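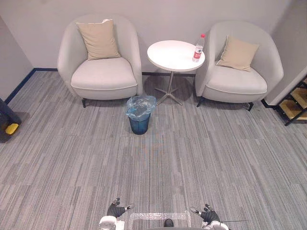
Lounge Corner FAQ: Tub Chairs, Little Tables and Keeping It All Tidy

I get asked the same handful of things over and over, mostly by people who've been handed a dull end of an office and told to make it somewhere you'd want to sit. I've done a fair few of these corners now (my first was at Dutitz, and I'm still a bit proud of it), so I thought I'd put the answers in one place. If yours isn't covered, drop me a line and I'll add it when I can.

Why do you always go for two armchairs and not a sofa?

Because two strangers won't share a sofa! Honest truth. At Gurnon we had a lovely big three-seater and all day long it held one person and one coat. We swapped it for a pair of tub chairs and suddenly people were stopping for a chat. Two armchairs with a table between them says "you sit there, I'll sit here" and everybody knows where they stand. Or sit.

I like both chairs to be the same, too. Mixed chairs can look great at home, but at work there's always a good one and a bad one, and people hover.

Should they face each other?

I don't, as a rule. Side by side with their backs to the wall, looking out into the room, perhaps turned in a touch if there's space. Straight across from each other feels like an interview. With the table in the middle you can both reach your drink and you don't have to stare at anyone while you're drinking it.

How far off the wall should the chairs be?

Enough that the back of the chair doesn't rub. I leave 8 cm and then check again after a month, as chairs creep backwards every time somebody flops into one. If you've got pale walls you'll see the scuffs quite quickly, and touching up pale grey paint is a miserable job (it never dries to the same grey, does it?). A dark skirting is a real help lower down. Ours is navy and it puts up with the hoover bashing into it much better than white ever did.

Isn't light grey upholstery asking for trouble?

A little bit, yes. I still choose it. It makes a small space feel bigger and it goes with whatever colour the next manager decides to paint the doors. What you need to do is get at the crumbs before they work their way in. I run the crevice tool round the seat cushion every week, right along the piping, and down the sides where the arms curve round. That's where everything ends up. Pens, mainly. A whole fork once.

For drinks: blot, don't rub. A white cloth, cool water, and press. Work from the outside of the mark inwards. If it's coffee with milk in, add a tiny drop of washing-up liquid to the water and go over it again with clean water afterwards. Try it somewhere hidden first, and do read the label on the chair, as some fabrics can't be wetted at all.

Are the cushions worth it?

Yes! One each, beige or something near it, nothing fancy. Tub chairs are often quite deep in the seat, and shorter people (me) need something behind them or their feet dangle. I put mine straight up against the back and by lunch one of them has always gone skew-whiff. I've stopped minding. Buy covers with a zip and get a spare set, so you're never waiting on the wash. We do ours at 40 degrees and dry them flat over a rail.

What sort of table do you like?

A small round one on a single stem. No corners to catch your knees on, no legs in the way of your feet, and you can hoover round the base without moving the lot. White tops show tea rings, but they also wipe clean in two seconds, so I call that a draw. Keep it light enough to lift with one hand.

The one thing to check is the wobble. A star base on carpet can sit a bit uneven, especially where two carpet tiles meet. Shift it a couple of inches and it'll often sort itself out. Don't start folding up bits of card, you'll be doing it for ever.

What lives on the table?

Nothing, if I get my way. I tried plants at Plattner (overwatered by half the building) and magazines (same four from one August until the next). A clear top means people have room for a mug and a phone. In real life there's usually a water bottle on it, like the red-capped one on ours. I give bottles until the end of the day and then they go in the recycling, and I've only been told off for it once.

Do you really need a bin in a seating area?

You really do. People say it spoils the look, but a bin looks a lot nicer than a banana skin on a chair arm. I use a small dark blue one, down on the carpet in front of the table where you can reach it without getting up. If you tuck it behind something it won't get used, I promise you.

Always put a liner in and fold the edges well over the rim so it doesn't slither down inside. Any cheap pedal bin liners will do. Keep a few spares flat at the bottom, under the bag that's in use, and changing it takes no time at all.

What about the carpet?

I'm a big fan of carpet tiles with a streaky pattern. Greys and whites all running different ways hide a huge amount of fluff, and if one tile gets ruined you can lift it and pop another in. Ask the fitter to leave you a box of spares. We had 654 tiles go down on our floor and I wish I'd kept more back!

Check under the chair legs now and again as well. Short legs on a heavy chair make deep little dents. An ice cube left to melt in the dent and then a fluff-up with a spoon handle brings most of them back.

Would you put shelves nearby?

Off to one side, yes, round the corner from the chairs so no one's reaching over your head for a folder. I like black metal with light wood. It's plain, it's easy to dust, and you can see what's on it. Leave a bit of gap between the end of the shelves and the nearest chair or you'll get elbowed.

Where did you get yours?

The shelving came through Dridunetti, who were very patient with my measuring. The rest has been picked up here and there over the years and I've lost half the receipts, sorry.

How long does the weekly tidy take?

One cup of tea's worth. Bin first, then wipe the table, then cushions off, hoover the chairs, hoover the floor, cushions back. If you do the floor first you'll only have to do it again.

Filed under: Office & Shared Spaces, Seating, Cleaning Tips

Contact | © All rights reserved | Page last updated Mar 24, 2020 | Back to top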